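Stanex Operator Station: Installation and Set-up Guide

Section 4. Push-button control box

4.1 Before you start

This section covers placing, wiring and checking the five-position control box supplied with Stanex bench feeders. It applies to boxes with the light gray lid and black base. For the older Ulleo pendant, use the separate sheet packed with that unit.

CAUTION: Disconnect the feeder from its supply before handling the box wiring. The emergency stop does not isolate the supply.

You will need:
A screwdriver that fits the lid screws
A continuity tester
A flat, stable surface within reach of the operator
The wiring sheet for your feeder

4.2 Placing the box

1. Set the box on its black base with the long side facing the operator.

2. Turn it so that the cable leaves on the left and the emergency stop is on the right. All position numbers in this guide assume this direction.

3. Lead the cable away to the left, clear of the button row. Do not pass it under the box or over the lid.

4. Check that the lid sits level on the base. If it rocks, go to 4.5.
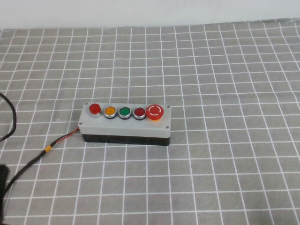
Figure 4-1. Control box in operating position, cable to the left.

4.3 Identifying the controls

Positions are numbered from left to right.

Position 1: Red, domed, raised. Fault indicator and reset.
Position 2: Yellow-orange. Pause.
Position 3: Green. Start.
Position 4: Dark red. Normal stop.
Position 5: Red mushroom head on a yellow collar. Emergency stop.

NOTE: Positions 1, 4 and 5 are all red. Train operators by position and shape as well as by color. Position 4 ends the current cycle in the normal way; position 5 drops the run signal at once.

To reset the emergency stop, turn the head in the direction of the arrow marking until it releases. Releasing the head must not restart the feeder. If it does, take the station out of service and correct the wiring before any further use.

4.4 Connecting the cable

1. Confirm that the feeder supply is off.

2. Find the red and black conductors where they leave the left end of the box. Do not pull on them to move the box.

3. Follow the conductors to the yellow band. The band marks the joint with the black cable and must stay in place. Do not slide it along to gain length.

4. Leave a slack curve between the box and the first fixed point. The box should move freely by hand without drawing the conductors tight.

5. Connect the far end of the cable to the feeder as shown on the wiring sheet.

6. Repeat the continuity check with the emergency stop pressed and again with it released. The reading must change each time.

CAUTION: Do not extend the cable. If the run is too short, order the long version under the same part number with the suffix 72.

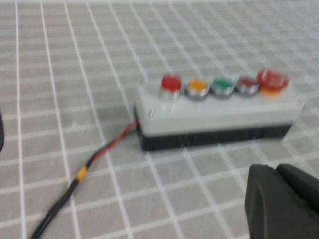

Brahim Salem writes that at Cestdale the slack kept creeping back under the box during the shift, and that a clip on the table edge — placed after the yellow band, never on it — put an end to the problem. The clip is an accepted method. Use a smooth-jawed type and do not crush the cable jacket.

4.5 Opening and closing the lid

The lid is held by four corner screws. Open it only to replace a button or to inspect the terminals.

1. Disconnect the supply and the cable.

2. Loosen the screws a little at a time, working diagonally.

3. Lift the lid straight up. The buttons come with it, and their leads are short.

4. When refitting, tuck the leads into the base away from the screw posts. Start all screws by hand before tightening any of them.

5. Tighten diagonally until the lid meets the base on every side, then stop. Overtightening strips the posts, and a stripped base cannot be repaired — replace it.

4.6 Function check

Carry out this check after set-up and after any work under 4.5. Keep the feeder tray empty.

1. Press position 3. The feeder starts within 3 seconds.

2. Press position 2. The feeder pauses. Press position 3 to resume.

3. Press position 4. The feeder finishes its cycle and stops.

4. Start the feeder again and press position 5. Motion stops at once and the head stays down.

5. Press position 3 with the head still down. Nothing should happen.

6. Release the head, clear the fault at position 1, and restart.

Record the result on page 8 of the station log. 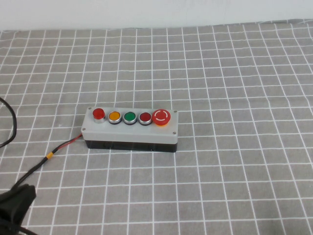 Swanson, Jan 9, 2023
Revision note to Section 4. Step 5 of the function check has been added. Stations set up under the July issue should be checked again using the full sequence in 4.6. Part numbers are unchanged.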